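Room for One Name

7 min read

The lid was already in the clamp when the phone rang, and I let it ring, because you do not walk away from a clamped lid. Then it rang again and I walked away from it.

"Is this Panganiban?" a man said.

"This is Panganiban Engraving and Gifts."

"I have order 1497. The music box. Have you cut it yet?"

I looked over at the bench. Walnut, brass hinges, a lid about the size of a paperback, and the nicest piece of wood we'd had through the shop since Christmas. I had been looking forward to it all morning. The ticket was taped to the vise and it read, in my boss's square capitals: FOR ROSA, WHO KEPT TIME.

"Thirty seconds later and I would have," I said.

"Good! Good. Because it has to be changed. My name is Gaetano Cirillo, I'm paying for half."

Now, I love this job. I should say that up front, because people hear "personalized gifts" and picture a kiosk at the mall with a rack of key chains where you spin and spin and never find your name. We do some of that (you would be amazed how many people are called Dawn). But we do wedding spoons too, and pocket knives for grandsons, and once a set of bocce balls with a different insult on every ball. I get to read what people want to say to each other before the other person reads it. I can't think of a better seat in the house.

So I got out a pencil.

"What would you like it to say?"

"For Rosa, who kept us waiting."

I wrote it down. Then I looked at it.

"Is that a joke she'd like?"

"She'd laugh until she had to sit," said Gaetano Cirillo. "She played piano for us for years, at the Inden Hotel. The ballroom, before they put the carpet in. She was late every single night. I have stood on that stage telling jokes to a room full of dentists until she showed up with her shoes in her hand."

"And the other version? Who kept time?"

"That's Nazareno. Nazareno is sentimental. He's also a drummer, so he should know better. He kept the time. She never kept it in her life."

The ticket said Nazareno Pagano in the customer line. It did not say a thing about a second customer, half of anything, or dentists. I told Mr. Cirillo I'd have to check with the person who placed the order. He said of course, of course, and that I should tell Nazareno he was a sheep.

I did not tell him that. I called and said there was a question about the wording.

"He got to you," Nazareno Pagano said. He had a lovely voice, low and slow, like someone reading to a child who's nearly asleep. "What did he say? The waiting?"

"The waiting."

"It's her birthday. She's going to be 78. You don't put a complaint on a lady's music box."

"He said she'd laugh."

"She would laugh. Then she'd take it home, and in the evening she'd look at it alone." He stopped for a moment. "You see what I'm saying."

I did see. I saw both of them, that was the trouble. I took the lid out of the clamp and wrapped it in a towel and put it on the high shelf.

My boss came in at noon with sandwiches. She has run the place since her father handed it to her, and she has exactly one rule about wording, written on a card by the register: THE CUSTOMER SPELLS IT. I told her we had two customers and they spelled it differently.

"Who paid the deposit?"

"Pagano."

"Then Pagano spells it." She unwrapped her sandwich. "What's the box play?"

I hadn't even wound it! All that time admiring the lid, and the body was sitting in its carton with the tissue still on. I lifted it out and turned the key and we both stood there with our lunches, listening. It was a waltz, one I didn't know, very plain, and there was a hitch in it. Every so often the tune leaned back and made you wait, just a hair, and then the note came.

"Is it broken?" I said.

My boss turned it over. There was a maker's label on the bottom, from a little workshop called Jullow, and under it a line in pencil. Custom comb. Arr. from tape, R. at piano.

"It's her," my boss said. "They had it made from her playing."

We played it four more times. I got mustard on the ticket.

I want to explain about the hitch, because I've been hearing it in my head ever since. It wasn't a mistake. It was somebody walking into a room late with her shoes in her hand and sitting down and being right on time. If you tapped your foot to it, your foot was the thing that was off.

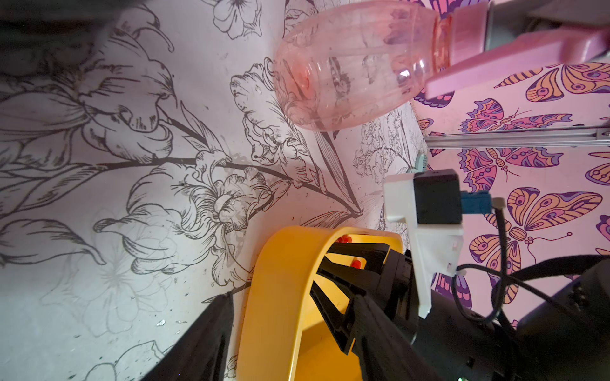
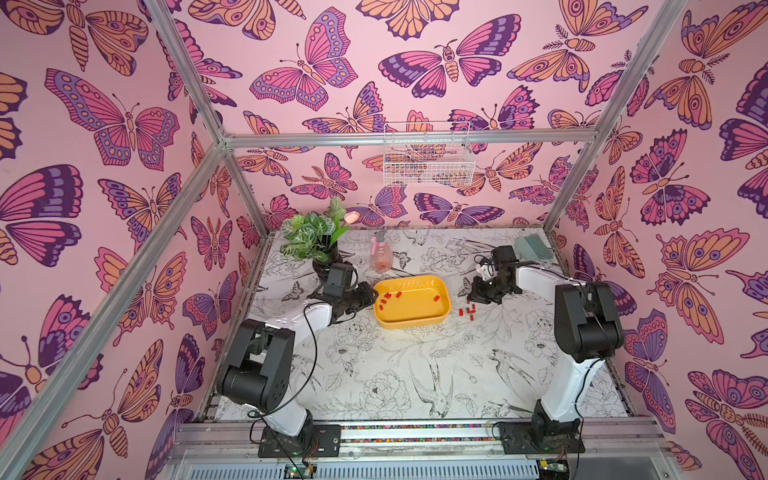
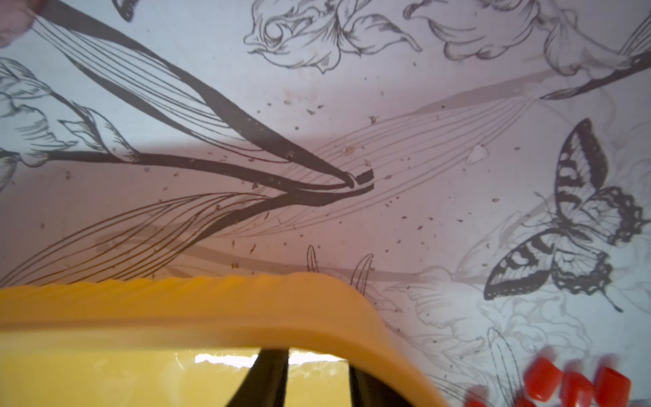 Flowers in the first, butterflies in the second, yellow in the first and the third.

I called Nazareno Pagano back and asked him to come in. Then I called Gaetano Cirillo and asked him to come in. I gave them the same time, three o'clock, and I did not mention to either of them that I'd done it. My boss said that if there was shouting I would be the one sweeping up the snow globes.

Mr. Pagano came first. He was small and neat, with a hat that he took off to the music box as though it had walked in and he hadn't. Mr. Cirillo came ten minutes later, big and pink, already talking as he got the door open.

"You," he said.

"You," said Mr. Pagano.

And then they hugged, for a good long while, with a lot of thumping. So much for the snow globes.

"I listened to it," I told them. "I hope that's all right. I think it's wonderful. I think it might be the best thing that's ever been on that bench."

"You see?" Mr. Cirillo said to Mr. Pagano. I don't know what he thought it proved.

"Who had the tape?" I asked.

"I did," said Mr. Pagano. "From a New Year's. I was late getting started on the machine so you miss the first part. Then he talks over the middle."

"I was introducing the band!"

"You introduced the band for eleven minutes."

"She wasn't there! What was I supposed to do, introduce the piano bench?"

"She came in on the word 'finally,'" said Mr. Pagano to me. "He says, 'and finally,' meaning the bass player, and she starts. No count. Just sits down and starts. I had to catch her. I spent my life catching her." He turned his hat around by the brim. "That's why I say she kept time. Wherever she put it, that's where it was. The rest of us went and found it."

Mr. Cirillo opened his mouth and I braced myself. He shut it again. He wound the key, holding the box against his stomach, and put it down on the counter, and we listened to the whole thing. At the hitch I watched Mr. Pagano's right hand. It came up off the counter, hung there, and came down with the note. It must have done that ten thousand times.

"How many letters do I get?" Mr. Cirillo asked when it ran down.

I told him our engraver is an old Flunix, and it's a marvelous machine, but on a lid that size with a border I can fit two lines before things start to look like the back of a medicine bottle.

"Two lines," he said. "One his and one mine."

"No," said Mr. Pagano.

"You haven't heard it."

"I've heard you. I've heard you since I was nineteen."

They went outside to argue. I could see them through the window, past the gold letters of our name, Mr. Cirillo's arms going and Mr. Pagano looking at the parking meter. It went on long enough that I finished two dog tags and a rattle. A woman came in to ask if we could do a bowling trophy with a cat on it — yes, and gladly — and when she left she held the door for them.

Mr. Pagano had the ticket in his hand. He'd crossed out my boss's capitals, crossed out my pencil, and written one word underneath. He slid it across the counter.

FINALLY, it said.

"With the comma?" I asked.

"With the comma," they both said.

"And then her name?"

"Just that," said Mr. Pagano. "Small. On the inside, if you can, so she has to open it."

I told them I could do the inside. I'd have done the inside of a thimble for those two. Mr. Cirillo wanted to know if it was cheaper by the letter, given the savings, and my boss called from the back that it was not.

I cut it that afternoon with the door locked and the radio off. Walnut smells a little sour when the bit goes in and then it smells sweet. Eight characters, counting the comma, and I spent longer on the tail of that comma than on most people's whole names. The light had gone off the front window by the time I blew out the dust and put a drop of oil on a rag.

They came back for it together. Mr. Cirillo carried the carton and Mr. Pagano carried the gift bag, folded, because he didn't trust the tissue. They were going straight over to her place for dinner, six o'clock, they'd told her six.

"So she'll be ready by seven," Mr. Pagano said.

"Seven-thirty," said Mr. Cirillo. "You want to bet me? I'll bet you."

They were still setting the terms when they got to the car.

We use cookies to remember your reading preferences. By continuing to browse you agree to our use of cookies. Accept | Manage settings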